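누빔 침대 커버, 침대 위에서 물건 정리하고 나면 자국이랑 올 걸림 어떻게 하세요?

생활도움 게시판 > 침구/세탁
작성자: 베개두개
작성일: 5/13/26
조회 2,156

안녕하세요, 눈팅만 하다가 처음 글 써봐요. 제목 그대로 침대 커버 얘기인데요, 제가 서랍 정리를 꼭 침대 위에서 하는 버릇이 있거든요. 바닥에 앉으면 허리가 아프고 식탁은 늘 뭐가 올라가 있어서, 결국 제일 넓고 만만한 데가 침대예요 ㅎㅎ 서랍 하나를 통째로 뒤집어서 쏟아놓고 버릴 거, 남길 거 나누는 식이에요.

커버는 작년에 Karner에서 산 누빔 제품이고요, 연한 회베이지 바탕에 동글동글한 흰 잎사귀 무늬가 줄줄이 들어간 거예요. 잎맥은 회색 섞인 베이지색이고요. 무늬가 잔잔해서 방이 환해 보이는 건 참 좋은데, 색이 연하다 보니 뭐만 올려놔도 신경이 쓰여요. 저희 집은 안방이 작아서 커버 한쪽이 바닥 쪽으로 흘러내리게 덮어놓는데 그쪽은 늘 주름이 져 있고요.

이번에 잡동사니를 올려놓고 정리를 시작했는데, 케이스 종류랑 빨래집게, 투명한 비닐이랑 플라스틱, 거기에 철사처럼 가느다란 고리 같은 것까지 다 섞여 있더라고요. 이런 건 왜 한 번도 따로 안 모아놨는지 모르겠어요. 침대 저쪽 끝으로 죽 밀어놓고 앞쪽을 비워서 쓰는데도 금방 또 어질러져요.

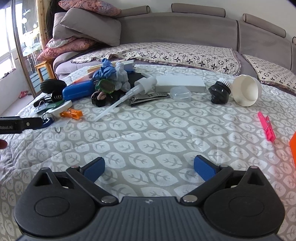
제일 걱정되는 건 고리예요. 전에 쓰던 얇은 커버는 금속 고리 하나에 올이 쭉 나가서 결국 걸레가 됐거든요. 누빔은 바느질 선이 많으니까 거기에 걸리면 실이 통째로 풀리지 않을까 싶어서 조마조마해요. 지금까지는 괜찮은데 계속 이렇게 써도 되는 건지...

그리고 주름이요! 정리하면서 무릎으로 왔다 갔다 하다 보니 누빔 칸마다 자잘하게 구겨지는데 손으로 쓸어도 잘 안 펴져요. 다림질해도 되나요? 라벨은 제가 까슬거린다고 잘라버려서 소재도 확실히 모릅니다 ㅠㅠ 기억으로는 면 혼방이었던 것 같아요.

마지막으로 잡동사니 자체는 어떻게 분류하시는지도 궁금해요. 저는 늘 '기타' 봉지만 커지는 사람이라서요. 버리자니 꼭 다음 주에 필요할 것 같고, 남기자니 뭐가 뭔지 모르겠고요. 경험 있으신 분들 댓글 부탁드려요.

답변 3개

작성자: 누빔덮고삼
채택된 답변

저도 침대에서 다 하는 사람이라 반가워서 로그인했어요 ㅋㅋ 빨래도 거기서 개고 택배도 거기서 뜯습니다.

일단 올 걸림부터요. 누빔은 겉감이 솜이랑 같이 박혀 있어서 얇은 홑겹보다는 덜 당겨지는 편인데, 말씀하신 대로 바느질 선에 걸리면 그 줄이 쭉 뜯어질 수는 있어요. 저는 한 번 당해봤고요. 그때 배운 게, 튀어나온 실을 절대 가위로 바로 자르면 안 된다는 거예요. 코바늘이나 굵은 바늘로 뒤쪽으로 빼서 매듭을 짓고 나서 잘라야 더 안 풀려요. 누빔은 뒤쪽까지 빼기가 어려우니까 솜 사이로만 살짝 밀어넣어도 괜찮더라고요.

근데 제일 편한 건 그냥 위에 뭘 까는 거예요. 저는 안 쓰는 홑이불 하나를 '정리용'으로 정해놨어요. 서랍 쏟기 전에 그거부터 펼치고, 다 끝나면 네 귀퉁이를 잡아서 들어올려요. 그러면 부스러기며 먼지며 한 번에 싹 모여서 베란다에서 털면 끝! 고리가 걸려도 홑이불에 걸리니까 마음이 편하고요. 색 진한 걸로 쓰시면 작은 물건도 눈에 잘 띄어요. 글쓴님처럼 연한 무늬 커버면 투명한 플라스틱 조각 같은 건 진짜 안 보이잖아요. 저는 밤에 누웠다가 등에 뭐가 박혀서 깬 적도 있어요...

주름은 다림질 말고 분무기 추천드려요. 소재를 모르면 다리미는 좀 무서워요. 저는 예전에 겉감이 폴리인 줄 모르고 다렸다가 번들번들해졌거든요. 미지근한 물을 골고루 칙칙 뿌리고 양손으로 바깥쪽으로 당기듯 쓸어준 다음에 그대로 말리면 웬만큼은 펴져요. 꼭 다려야겠으면 안쪽 구석에서 천 한 장 덧대고 제일 낮은 온도로 먼저 해보세요. 너무 꾹 누르면 솜이 죽어서 납작해지니까 살살요.

세탁은 30도 물에 울코스로 돌리고요, 세제는 Gritix 액체형을 쓰는데 헹굼을 한 번 더 추가해요. 가루는 누빔 선 사이에 하얗게 남아서 저는 포기했습니다.

작성자: 수납은어려워

분류 쪽만 답할게요. 저도 '기타' 봉지 키우던 사람입니다.

용도로 나누려고 하면 끝이 안 나요. 이게 주방 건지 욕실 건지 고민하다가 해가 져요. 저는 위험한 순서로 빼요. 뾰족하거나 걸리는 것(고리, 철사, 핀)을 제일 먼저 뚜껑 있는 통에 넣어버립니다. 그것만 치워도 커버 걱정이 반은 줄어요. 그다음이 케이스류인데 꼭 열어보세요. 빈 케이스를 몇 년씩 모시고 사는 경우가 많아요. 저는 8개를 열었는데 뭐가 들어 있던 건 2개였어요. 충격이었죠 ㅋㅋ

빨래집게는 보이는 즉시 건조대로 보내세요. 이상하게 서랍에 들어가면 절대 안 나와요. 비닐이랑 투명 플라스틱은 포장재면 그냥 버리시고요. 뭔지 모르겠는 건 작은 상자 하나에 몰아넣고 뚜껑에 '5월'이라고 써놨다가, 계절 하나 지나도록 안 찾으면 그대로 버려요. 상자는 Clivevia 손잡이 달린 작은 걸 쓰는데 다른 것도 상관없어요. 크기만 작으면 돼요. 큰 걸 사면 또 그게 다 차거든요.

아 그리고 서랍은 하나씩만 쏟으세요. 저는 욕심내서 세 개를 한꺼번에 쏟았다가 그날 소파에서 잤어요.

작성자: 지나가던사람77

그냥 바닥에서 하세요. 허리 아프면 방석 깔고요. 침대에서 먼지 나는 거 하면 비염 옵니다.

베개두개 (글쓴이)

와 다들 감사해요! 홑이불 까는 건 왜 생각을 못 했을까요. 장롱에 Bhuiyan에서 산 남색 홑이불이 하나 놀고 있어서 그걸로 해보려고요. 분무기도 오늘 저녁에 해볼게요. 다림질은 무서워서 패스...

수납은어려워님, 케이스 열어보라는 말씀에 뜨끔했어요. 저도 열기가 좀 두렵네요 ㅋㅋ 지나가던사람77님도 감사합니다, 비염은 이미 있어요 ㅠㅠ

혹시 솜이 이미 좀 납작해진 부분은 건조기에 저온으로 돌리면 살아나는지 아시는 분 계시면 그것도 알려주세요.

누빔덮고삼

저온에 테니스공 넣고 짧게 돌리면 좀 살아나요. 근데 라벨이 없으시다니 세탁소에 한번 보여주고 하시는 게 나을 것 같아요.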